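Student Projects Help Desk
Ticket 3000: Two-gripper cable task, recordings rejected on upload
Project: Narkero (student manipulation project)
Opened by: Eirlys Gape, student team lead
Assigned to: Andri Wyss, laboratory support
Date opened: December 3, 2020
Priority: Normal
Status: Resolved, follow-up scheduled

Summary of the problem

The Narkero team is recording demonstrations with two hand-held grippers for its course project. The assigned task is to pick up a small power adapter and gather its coiled cable on a table. Since the start of this week's session, recordings from the second gripper have been rejected by the upload tool with the message "stream offset out of range." Recordings from the first gripper are accepted. The team is required to submit matched recordings from both grippers, and a rejected recording therefore makes the whole attempt unusable.

Steps already taken by the team

The team restarted the upload tool and repeated the attempt. The result was the same. The operators then exchanged grippers to rule out a difference in handling. The rejection stayed with the second gripper regardless of who held it.
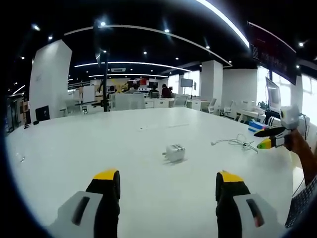

The team also asked whether the white cable could be the cause, as it is thin and pale against a white table. Ms. Gape noted that the earlier practice object, a dark cup, had not produced any rejections. The team requested guidance on whether to change the object before continuing.

Response from laboratory support (A. Wyss)

Thank you for the complete report. The message in question refers only to timing. The upload tool does not examine the object at this stage, and the adapter and cable may remain in use. Please do not change the object, as the course staff have approved it for assessment.

Please carry out the following and report the result of each step:

Stop recording on both grippers and close the upload tool.
Open the settings page for each gripper and write down the firmware version and the clock source.
Confirm that both clock sources are set to "shared."
Record one short attempt with both grippers open and held still over the table before the first movement.
Upload that attempt by itself, outside the main folder.

Reply from the team (E. Gape)

The firmware versions match. The clock source on the first gripper is set to "shared." The clock source on the second gripper is set to "internal." We have not changed this setting and were not aware that it could be changed from the operator menu. We have left it as found until we receive instructions.

Response from laboratory support (A. Wyss)

The setting on the second gripper is the cause of the rejection. It returns to "internal" after a factory reset, and the equipment register shows that a reset was performed by Yuzhen Gu before the unit was issued. Please select "shared," save, and restart both units together. Attempts recorded under the old setting cannot be repaired and should be moved to the folder marked "Excluded." They should not be deleted.

Reply from the team (E. Gape)

The setting has been changed and both units have been restarted. The short attempt was accepted for both grippers. Berwyn Prosser has moved the earlier attempts to "Excluded" and entered them in the project log.

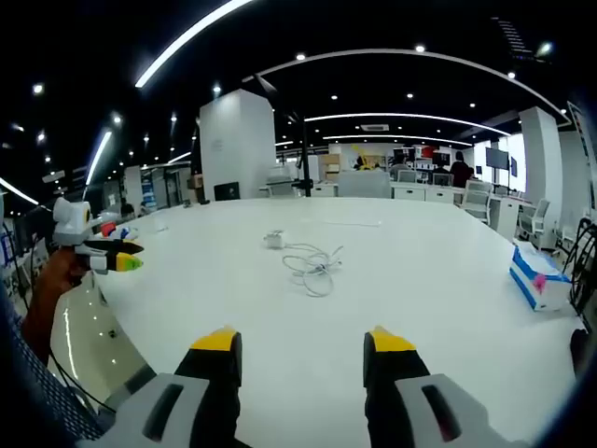 Adapter and coiled cable on the table, with the second gripper held at left.

One question remains. The tool now accepts the recordings but shows a yellow notice reading "low contrast region." Does this affect our submission?

Response from laboratory support (A. Wyss)

The notice is advisory and does not affect submission. Teams may record it in the remarks column of the log. Catrin Gough will review the notice settings for all project teams in January.

Resolution

Clock source on the second gripper corrected to "shared." The issue checklist has been amended so that the clock source is confirmed after any reset. Ticket closed with the agreement of the team.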